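**Tretine 3 planner adds contact-aware pushing**

November 2021

The Tretine motion planning library has reached version 3. The main change is a planner for nonprehensile manipulation, meaning tasks where the arm moves an object by pushing it and never grasps it. Earlier versions treated any contact between tool and workpiece as a collision and rejected the path. Version 3 lets the user mark selected contacts as permitted and gives each one a cost.

The work was done at the Botdale lab, which maintains the library together with Zuvitz, a small firm that supplies the controller interface. Marty, the lab's task scripting tool, has been updated to match. A Marty script can now name a target block and a goal region, and the planner chooses the side to push from, the approach height and the length of the stroke.

Planning runs in two stages. A coarse search over push directions discards any that would drive the target into a neighbor. The remaining candidates go to a trajectory optimizer that enforces joint limits and keeps the tool tip at a fixed height above the board during the stroke. The default limit is 300 optimizer iterations per candidate. If no candidate converges, the planner returns the best partial result with an error code – it does not execute it.

Perception is unchanged apart from one fix. Touching blocks of the same color were sometimes merged into a single object by the segmentation step. The new release splits them using the outline of the top face, so that two yellow blocks side by side are tracked separately.

Replanning happens after every stroke. The controller lifts the tool, takes a new state estimate and discards the rest of the old plan if any block has moved more than 3 mm from its predicted position. This threshold can be set in the configuration file.

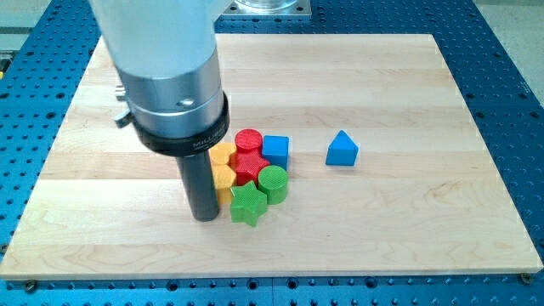 Vol. 30, No. 51

Tight clusters remain the hardest case. With a red star, a green cylinder and several other blocks packed side to side, most push directions move more than one piece, and the coarse stage leaves few candidates. A block standing apart, such as the blue triangular prism on the right of the board, usually plans in a single pass. The release notes list cluster separation as experimental and recommend short strokes.

Friction is still modeled with one coefficient for the whole board. Per-object values are planned for January, along with a log viewer that shows which candidates were rejected and at which stage. Existing version 2 configuration files load without changes, but the new contact settings are off by default and must be enabled for each tool.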